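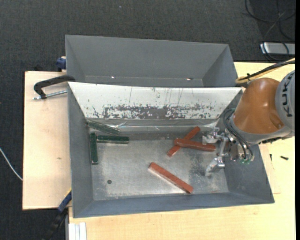 Why does Grabowska Street bend at the old depot when every other street in Allorent runs straight?

The bend follows the edge of a pond that was drained before the street was paved, and the lots had already been sold along its shoreline.

Map workshop notebook, September, Saturday, started writing at 4:40 in the afternoon

I put the question and answer at the top this time so that whoever opens the notebook next doesn't have to wade through me to get to it. I know how I am. The rest of this is how we got there, plus what is still bothering me, plus a list of what needs doing before the new town map goes to the printer.

We have been stuck on the bend since spring, as you all remember. The booklet the town has been handing out for years says the street was curved to spare a big oak, and I have always loved that story and told it to every school group I ever walked down there (sorry, school groups). The trouble is that there isn't an oak on any of the early lot maps, and whoever drew those maps was very fond of trees. He put in the two elms at the church and even the crooked pear tree behind the feed store. A man who draws a pear tree is going to draw an oak big enough to move a street for.

So this morning I pulled the lot register again, the long green one with the bad spine, and went through the Timau side page by page. Timau was still its own settlement then, with the creek between it and Allorent, and the lots over there were numbered separately. I had been reading the Allorent numbers only. Silly of me. Lot 83 is on the Timau side, right where the depot parking lot is today, and the entry says "to the water, and with the water to the road." There's no water there now. There hasn't been any in my lifetime or my mother's.

After that it went quickly. Lots 84 through 87 all have the same wording or close to it, and if you lay them out in order their back lines make a lovely lazy curve. I traced it on tissue and put the tissue over the current street map, and it sat down on Grabowska Street so nicely that I got up and walked around the room. It is off a little at the north end, by the shoe repair. I'd like somebody else to trace it fresh without looking at mine, please, just so we know I didn't nudge it.

Waldemar Tokarz came by before lunch with the drainage ledger, which he had found in with the cemetery papers. It has one line for us: "Pakis pond, ditch cut, 559 feet, paid." No name of who did the digging. I'd been looking for a pond with no name, and all along it was the Pakis pond, and of course that must be why the alley is Pakis Alley. I had it in my head that Pakis was a family who kept a bakery there, and I may have told people so. There was a bakery, but I can't find the name attached to it anywhere, so let's leave the bakery off the map until we can.

Measured the ditch on paper: from the curve of the pond to the creek by the shortest way comes to a bit less than the ledger says, which makes sense to me if they went around the church lot. Waldemar thinks they went straight through and the ledger padded the bill. We had a very pleasant argument about it and finished the plum cake.

Walked over after lunch to look at the ground. If you stand with your back to the depot door and look toward the creek, you can feel that the parking lot dips. I must have crossed it a thousand times. The curb on the inside of the bend is lower than the one across from it, and the storm drain is at the lowest point, where the middle of the pond would have been. The lady at the dry cleaner told me her cellar takes on water every March and the building next door doesn't, and she was so nice about showing me the stain on the wall that I stayed much too long. Her cellar is inside the tissue line. The one next door is outside it. I don't want to hang too much on one cellar, but I was very happy walking home.

What I can't settle is when the street was paved compared to when the pond was drained. The register puts the lots before the ditch, and I'm confident about that, as the ditch entry mentions the owner of lot 83 by his lot. The paving is harder. There's a council minute about "stone for the lower street" that would fit, but there were at least two lower streets depending on who was talking, and the Timau people called theirs the lower street even though it was uphill of ours. I've written the answer at the top as though the paving came second. I believe it did. If anyone finds otherwise, cross it out and write over it, I won't be hurt.

About the oak. I don't think we should be unkind to the oak. The old booklet has been in people's kitchen drawers for a long while, and the woman who wrote it did a tremendous amount of work with no register to go by. My suggestion is a sentence on the back of the map saying the story is told, and then the pond after it. We have 60 words for the back panel, no more, the printer was firm with me. My draft runs to 83, so I'm cutting. (Same number as the lot! I noticed that on the stairs.)

Draft as it stands, for anyone who wants to take scissors to it:

Grabowska Street bends along the shore of the Pakis pond, which once lay where the depot parking lot is now. The lots around it were sold with the water as their boundary, and when the pond was drained by a ditch to the creek, the street kept the old shape. An older story says the road was turned to spare an oak.

I like the last line and would be sorry to lose it. The ditch could go. I'll count again after supper when my eyes are better.

To do, in no special order:

Second tracing of lots 83 to 87, by someone other than me. Tissue is in the flat drawer, and please use the soft pencil.

Check the church lot deed for any mention of a ditch or a right to cross. Waldemar has offered, and I said yes before he could think about it.

Ask the county office whether they have a level survey of the depot parking lot. They charge for copies and the last one was 45 dollars, so ask the price first.

Change "Pakis Family Alley" back to "Pakis Alley" on the proof. That was my addition and it was wrong.

Decide about the color of the pond outline. Blue dashes would be prettiest, but we've used blue dashes for the bus route. I'd move the bus route to green.

Green register goes back on the lower shelf, lying flat, with the ribbon around it. The spine won't take standing up again.

Leaving the tissue clipped to this page. It's gone six and the light in here is no good for pencil work.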